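Getting the hens through the moult

So September has rolled round again and my garden looks as if somebody has burst a pillow over it. Feathers in the hedge, feathers in the water butt, feathers stuck to the back door. The girls are moulting, all 5 of them, and they are not in the best of moods!

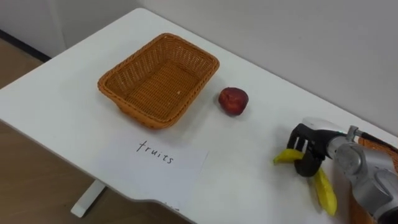 2 min read

I panicked the first year. Brannigan (the big speckled one, named after my old landlady) went from glossy to half bald in what felt like a weekend, and I was sure she had mites. I rang Desmond Mercado, who has kept poultry up at Sitavstead since before I was born, and he laughed at me for quite a long time. Then he told me to check under her wings anyway, feed her properly and leave her alone.

That is still pretty much what I do. Feathers are mostly protein, so I keep them on good layers' pellets and cut right back on the corn, which they love but which fills them up. They get a few dried mealworms late in the afternoon, and no kitchen scraps at all (it's against the rules here, even for back garden hens, so please don't).

Eggs have dried up, of course. I had 310 from the flock by the middle of summer and now I'm buying them from the shop like everybody else. It can last up to 20 weeks with the older birds, though Brannigan is usually quicker than that.

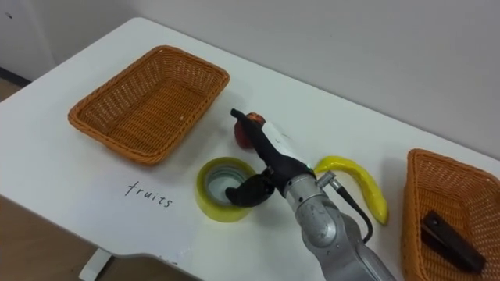 Handling them

Try not to pick them up if you can help it. The new feathers come through as little spiky quills with blood in them, and they're sore. Prolden, my smallest, normally rides about on my arm while I do the watering, and this week she screamed at me for even thinking about it. If you must move one, wait until dusk when she's dozy and scoop from underneath.

I still need to fix the coop door before the nights get properly cold. The bottom hinge has gone again, and I've run out of the long screws.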